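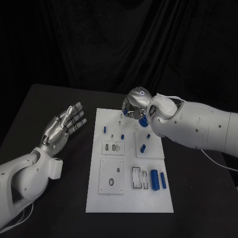
The Sanna Peg Board: a kit that gives robot hands something to do

If you have ever watched a baby brother or sister with a shape sorter, you will know how long it can take to get the round block into the round hole. They turn it, they drop it, they give it a good chew, and then they try again. Robots have to practise too (minus the chewing!), and there is a kit made just for them. It is called the Sanna Peg Board, it comes from a small company called Floltent, and we have been reading all about it so that we can tell you.

The kit has a big white board to lay on a table, and a set of blue and white parts to go with it. There are fat cylinders and thin ones, little pegs, and plates with holes and slots in them. The job sounds easy. Pick up a part, carry it to the right place and put it in. You could do it while humming a song and thinking about your tea.

For a robot it is much harder. Your fingertips can feel when something starts to slip, and you squeeze a bit tighter before you have even noticed. A robot needs sensors and a great deal of computer code to do the same thing, and if its hand is a tiny bit too far to one side, a peg may bump the edge of the hole and stop.

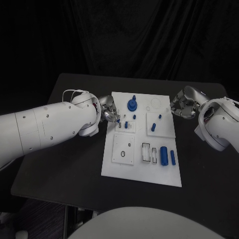
Small parts call for a careful pinch.

The pegs are the bit we like best, because they are so small. Try picking up a grain of rice while wearing your thickest gloves and you will have some idea of how fiddly it can be. Floltent suggests starting with the large cylinders and leaving the little ones until later, just as you learned to hold a chunky crayon before a thin pencil.

The kit comes with 4 practice tasks, going from quite simple to very tricky indeed, and a booklet that explains how to give each try a score out of 100. A robot can have as many goes as it likes, and it never gets cross or asks for a biscuit.
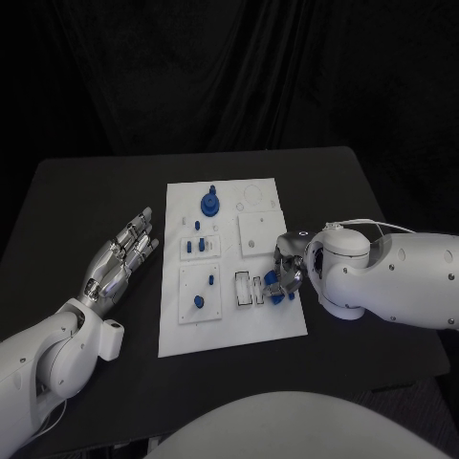

Arvid Solberg wrote to us to say that the booklet is a bit too short, and that he would have liked a page on what to do when a part gets stuck halfway. Fair enough, and we would like one as well!

Could you use the kit at home? Probably not, unless you happen to have a robot with hands. But you can make a game of the same sort. Cut some slots in a cardboard lid, find pencils or corks that fit them, put on a pair of woolly gloves and ask a friend to time you. Then swap hands and have another go.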